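Wrist View Alone Teaches Robot Hands to Handle Soft Toys

July 2022

A robotics group at Joltbridge has posted early results from a project called Jemosel, and they're fun to read even if you've never touched a robot. The team wanted to know how far a robot hand can get with soft, squashy things when its only eye is a small fisheye camera down at the wrist. They use no overhead camera and no 3D model of the object – only that bulging, close-up picture that changes with every move of the arm.

Plush toys make a great test. They sag, they fold, they hide each other, and each one looks different from every side. A toy that's easy to spot from across the table can turn into a wall of fuzz once the hand gets close.
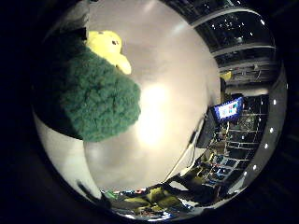

Does the method need a separate set of training examples for every toy?

It doesn't. All the toys go into one shared training set, and the same policy is used for every one of them.

That set, named Zurkska, holds 3219 recorded grasps made in June. After the team threw out recordings with missing frames, 2539 were left for training. The remaining test was run on 13 toys the policy had never met, for a total of 452 tries, and the new method beat the group's older two-step approach (find the toy first, then plan the grasp) on 11 of them. The two it lost on were both long and floppy, and the authors are open about not knowing why.

The part that got people talking is how the fisheye picture is handled. Most pipelines flatten the curved view before doing anything else, which throws away a good bit of the edge. Jemosel leaves the curve alone and lets the network learn from it as it is.

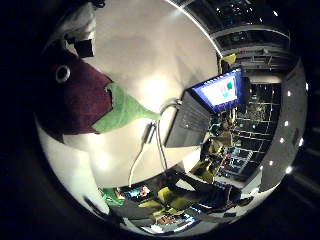 Keeping the edges seems to pay off most in the last few inches of the reach, when the toy fills much of the view and the rim is the only place left to find out where the hand is in the room. When the researchers masked out the rim, the hand started its grasps too early and often closed on air – a lovely clear result for such a simple check!

"We kept expecting to add a second camera," said Dagmar Kubíček, who leads the project. "Every few days someone would bring it up again, and then we'd look at the new numbers and put it off."

The network itself is small. It takes in a short run of recent frames along with the finger position, and it puts out the next small motion of the wrist and fingers. The team trained it on a single workstation, so other labs with modest gear should be able to try the same thing.

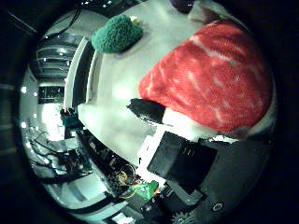
What comes next

The group plans to share the recordings and the training code through Asadi, its public archive, once the labels have been checked. After that come towels and knitted hats, plus a longer look at the two floppy toys that beat the new method.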